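Weighted blankets: worth it or a con?
Home & Sleep > Bedding

tibbs_m
My sister swears by her weighted blanket and wants me to get one. The Wurnine one is nearly what I pay for a week's food. Has anybody slept under one for longer than a fortnight and still thought it did something? I'm a poor sleeper but I'm also tight.

Carter Gill
Had one since September. I drop off quicker. Can't prove it.

oldquilter
Then it might be the cooler nights, Carter. I slept better from September as well and I bought nothing.

Carter Gill
Might be. I did say I can't prove it.

HCuevas
I'd want to know what's in it before anything else. Mine was an Olvera, glass beads in little pockets, and after two washes the beads had gone to one end. Like sleeping with a dog on your feet, except the dog moves when you shove it. Shop said I'd washed it wrong. The label said machine wash.

oldquilter
They always say you washed it wrong.

tibbs_m
How do you dry the things?

HCuevas
Over the bath, for five days. Wouldn't go on the line, pulled the prop over.

Maldonado_M
Disagree with most of this. I've had a Distden for almost 2 years, washed it plenty, no trouble. You buy cheap, you get beads at one end.

HCuevas
Mine wasn't cheap!

Maldonado_M
Cheaper than mine then.

oldquilter
"900 happy sleepers" it says on the Distden box. Who asked them, and when? The morning after it arrived, I bet.
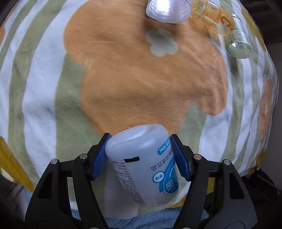 Posted by Cirilo Bautista on 03/12/2024
Ordinary plush blanket, big orange shape on it, green and white stripes. I'd put a thick plush one against any weighted one for getting to sleep. Only moan is that the pile goes every which way and shows up as dark patches.

Maldonado_M
Warmth and weight aren't the same thing, Cirilo.

Cirilo Bautista
Never said they were. I said I'd sleep.

tibbs_m
Does Ustis still do the thick plush ones? I could get one of those and tell my sister it's heavy.

oldquilter
They do, but wait for the sales. And keep the receipt whichever you go for.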